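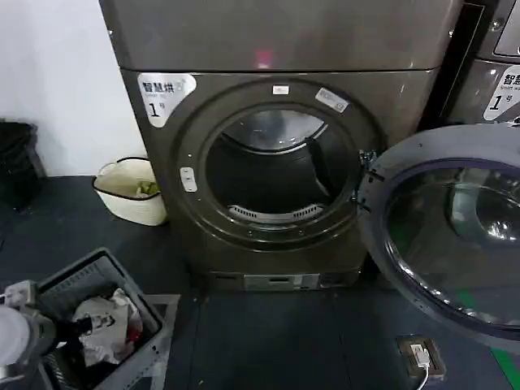
Madar laundry arm

README, last edited 23 October 2019

Madar is a mobile arm we are building in the shared workshop at Rizvi Yard. The first job we gave it is moving clothes from a basket into a front-loading dryer. This folder holds the recordings and the scripts that play them back.

What is in the folder

runs/ has one subfolder per attempt, with head camera stills and joint positions
tultis/ is the arm controller, needs Python 3
flilum/ is the viewer. It opens a run and steps through it
notes.txt has wiring and pin numbers

There are more than 1,000 stills in runs/. Attempts that failed are kept and have _f at the end of the folder name.

Setting up

Put the basket to the left of the dryer and open the door fully before starting. Tultis does not open doors yet. Run home.py, wait for the wrist to stop, then run pick.py with the name of the cloth profile. Keep the cables on the floor clear of the base.

Known problems

The grip sometimes takes 2 items at once and does not notice.
Reflections on the door glass upset the depth reading. Setting the wrist to 90 degrees before reaching in helps.
Dark cloth against the dark drum is hard to pick out. A new threshold is planned for November.

Licence

Scripts are MIT. Stills are free to use with credit to Madar.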